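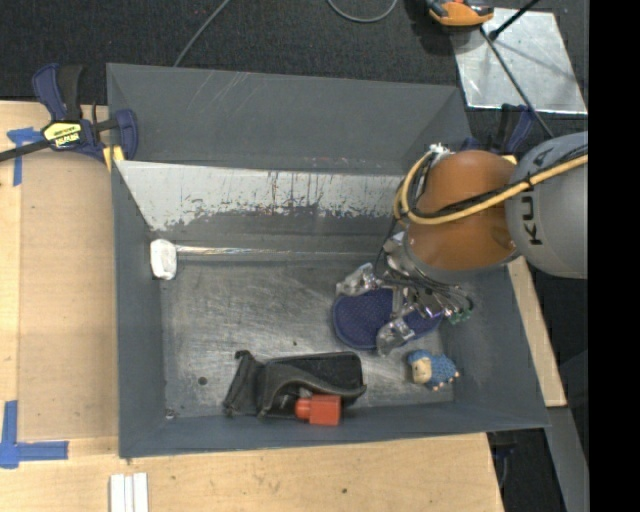
Bin station, fixed camera: KUKA arm, multi-fingered hand, navy foam sandal.

Zundo Bin: teleoperated grasping from a metal bin

README and data card, maintained by Glykeria Sfakianakis

What this is

Zundo Bin is a set of 2419 demonstrations of a robot hand picking things out of a gray metal bin. A person drove the arm and the hand by remote control for every one of them. There is no scripted motion in the release. We tried scripting in December, and the results live in a folder called "december" that is not part of the download and never will be.

The set was made for people training grasping policies from human demonstrations, in particular with hands that have more going on than two parallel plates. If you have a parallel gripper you can still use the images and the arm poses. The finger angles will be of mostly literary interest.

What is in the download

demos/ – one folder per demonstration, numbered from 0001
objects.csv – the object list, with short names and one-line notes
splits/ – train, validation and test lists as plain text
calib/ – camera and hand calibration, one file per session
tools/ – the loader, the viewer and a script that checks your copy

Each demonstration folder holds the video from the fixed camera, the arm joint positions, the hand joint positions, the operator's raw glove signal and a small file called meta.json. Robot state is recorded at 100 Hz and video at 30 frames per second. Everything is stamped from the same clock. In version 1 everything was stamped from two clocks, and we would like to thank the three groups who wrote in to tell us, each in a slightly different tone.

How the demonstrations were collected

The operator sits with a clear view of the bin and wears a glove on one hand. The glove drives the fingers. The wrist of the robot follows a tracker on the operator's forearm, with a foot pedal as a clutch: pedal down, the arm follows; pedal up, it stays where it is and you can put your elbow back somewhere sensible. The teleoperation software is Closo, our own, which is why the error messages read the way they do.

A demonstration starts with the hand above the bin and the pedal up. The operator is given one object by name and has to grasp it, lift it clear of the rim and hold it for two seconds. Dropping it during the hold is a failure. Dropping it after the hold is a success followed by a noise.

Operators were told to grasp the way they would with their own hand and then adjust when that did not work. Flat, soft objects were where this got interesting. Most people's first instinct with a foam sandal is to pinch the edge. The second is to press down on it with the fingertips and drag, and the third is to ask whether they can do the plush toy next. All three are represented in the data, except the asking, as there is no audio.

Failures are kept. Of the 2419 demonstrations, 234 are marked success: false, and they are in the same numbered sequence as the rest. Please do not delete them and report that the dataset is smaller than advertised. This has happened.

Objects

Objects were picked to be awkward in different ways, from what was within reach of the lab and its drawers. There are clamps, caps, soft toys, footwear, rods and an assortment of small things that roll. Names in objects.csv are the ones the operators used out loud, so you will find "sandal_navy" next to "other_clamp". We meant to rename other_clamp. By the time anybody got to it there were papers citing it.

Several objects are in the bin at once, and the layout was changed by hand between demonstrations. The target is given in meta.json under "target". The rest are listed under "present", with no positions. If you need positions you will have to label them yourself, and we would gladly take a pull request.

The bin

The bin is metal, scuffed and rust-streaked, and clamped to the table. It came from the Levmont workshop and had lived a full life before it met us. The stains are part of the dataset. Two reviewers suggested a clean white tray for easier segmentation, and we agree it would be easier.

The sloped sides matter more than we expected. An object pushed against the wall will often ride partway up it, and some operators learned to use that on purpose. Look for "wall_assist": true in meta.json. The flag was set by the operator straight after the attempt, so it records intent and a certain amount of pride.

Known problems

Glove drift. The thumb signal wanders over a long session. Recalibration points are marked in calib/, and the loader applies them unless you tell it not to.

Occlusion. The wrist and its cables hide part of the bin during many grasps. The camera is fixed, so there is no second angle. We know.

Operator habits. Five people drove the robot, and one of them drove it a lot. If your policy always approaches with a small hesitation and a twist to the left, it has learned Varela, which is what we call the operator 2 profile. Balance by operator_id if this bothers you.

Pedal gaps. While the clutch is up the arm does not move, sometimes for several seconds. Policies trained on the raw stream learn to stop and think. The loader has an option, drop_idle, to remove these stretches. It is off by default – some users wanted the pauses, and they wrote first.

Splits

Splits are by session, so near-identical bin layouts do not end up on both sides. Do not shuffle the demonstrations and cut your own split at random unless you enjoy very good numbers. The test list also holds back a few objects that never appear as a target in training, though they may be lying in the bin minding their own business.

Quick start

Unpack the archive, then run

python tools/check.py --root demos

It should print the number of folders and the word "fine". If it prints "mostly fine", your download was cut short and you should fetch it again. To look at one demonstration:

python tools/view.py demos/0234

Space pauses, the arrow keys step, q quits. Escape does nothing. There is an open issue.

What it should not be used for

The recordings say nothing useful about speed or safety around people. The arm was slowed down throughout, and nobody was allowed to reach into the bin while it was enabled. Forces are not recorded either; the finger currents are, but please do not convert them to newtons and publish the result with two decimal places.

License and contact

Data is free for research use with attribution. Code in tools/ may be used for anything. Questions go to the issue tracker, where Glykeria reads everything and answers most of it. Include the demonstration number and the version. "The one with the sandal" does not narrow it down.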